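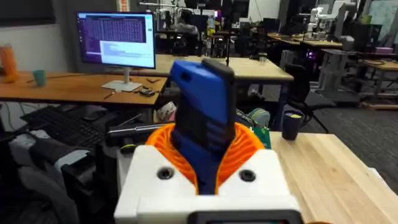 Orange Rippenfinger, blaues Teil: der Greifer von Ustamness bei der Arbeit, dahinter Schreibtisch und Werkstatt.

Kategorie: Ausprobiert & nachgefragt

Ich gebe zu, ich bin mit Vorurteilen hingefahren. Weiche Greifer hatte ich vor Jahren schon mal in der Hand, die fühlten sich an wie Spülschwämme und hielten auch ungefähr so gut. Aber Ustamness verleiht seinen Bausatz seit Februar auch an kleine Werkstätten, mit Einrichtung und Telefonhilfe, und da wollte ich doch wissen, was man fürs Geld bekommt. Also bin ich an einem Sonntag (ja, wirklich, anders ging es bei beiden nicht) zu Ustamness gefahren und habe mich mit der Entwicklerin zusammengesetzt, die die Finger entworfen hat.

Ihren Namen möchte sie hier nicht lesen, »sonst rufen die Leute wieder direkt bei mir an«. Kaffee gab es trotzdem, und zwar sehr guten!

Meine erste Frage war natürlich die nach den Fingern. Warum diese dünnen, gerippten Streifen und keine ordentlichen Backen aus Metall? »Weil unsere Kunden selten zweimal dasselbe Teil greifen«, sagt sie. »Heute ein Gehäuse, morgen eine Tube, übermorgen irgendwas, das noch gar keinen Namen hat. Mit festen Backen bauen Sie für jedes Teil neue Einsätze. Die Streifen legen sich einfach drumherum.« Sie drückt mir einen in die Hand und ich biege ihn natürlich sofort viel zu weit. Er springt zurück, sie verzieht keine Miene.

Im Paket liegen 3 Sätze Finger in verschiedenen Härten, dazu das Gehäuse, das Kabel und die Software. Die Miete kostet 327 Euro im Monat, die Einrichtung vor Ort einmalig 592 Euro. Ich fand die zweite Zahl happig und habe das auch gesagt. »Das hören wir oft«, meint sie. »Dafür bleibt jemand von uns den ganzen Tag da und geht erst, wenn Ihre Teile laufen. Ihre, keine Musterteile aus unserem Koffer.« Wer sich die Einrichtung selbst zutraut, kann sie weglassen — das steht allerdings nur im Kleingedruckten, und ich hätte es gern weiter oben gelesen.

Dann die Software, mein Lieblingsthema zum Meckern. Wer wie ich gehofft hat, alles mit bunten Knöpfen zusammenzuklicken, muss sich umgewöhnen: Die Griffe werden in kurzen Textdateien beschrieben, gestartet wird im Terminal. Ob das einer Schreinerei oder einer kleinen Gärtnerei zuzumuten ist? Sie überlegt ziemlich lange. »Zuzumuten schon, aber schön ist es nicht. Die Oberfläche kommt. Ich verspreche nur keinen Termin mehr, das habe ich einmal gemacht und bereut.«

Das gefällt mir ja fast besser als ein Versprechen.

Über den Verschleiß reden wir am längsten. Neves, ein Betrieb, der Ladegeräte aufarbeitet, hatte den Bausatz zur Probe und hat wohl fleißig reklamiert, vor allem eingerissene Rippen unten am Ansatz. »Da waren wir zu dünn, Punkt«, sagt sie. Inzwischen ist die Stelle verstärkt, und 100 Griffe am Stück gehören bei jedem neuen Satz zur Prüfung, bevor er ins Paket kommt. Mir kommt das wenig vor. Sie lacht: »Mir auch. Aber wenn ein Finger einen Fehler hat, zeigt er ihn meistens früh.« Ersatz schickt Ustamness während der Miete kostenlos, solange man die kaputten Finger zurückgibt.

Und was kann das Ding nicht? »Schwere Sachen. Und alles, was auf den Zehntelmillimeter sitzen muss«, kommt es ohne Zögern. Wer so etwas braucht, den schickt sie zur Konkurrenz von Prestdale weiter, die feste Greifer im Programm hat. Auch das hat mich überrascht (meinem Autohändler würde so ein Satz nie über die Lippen kommen).

Ein bisschen gefremdelt habe ich mit der Mindestmietzeit von einem halben Jahr. Bei Wurnside, wo ich neulich einen Sauger getestet habe, kam man monatlich raus. Darauf angesprochen, zuckt sie mit den Schultern und verweist auf den Vertrieb, mit dem ich noch telefonieren will. Falls sich da etwas bewegt, trage ich es hier nach.

Einen der Finger durfte ich übrigens behalten. Er liegt jetzt neben der Tastatur und ich biege ihn beim Telefonieren hin und her, bisher hält er.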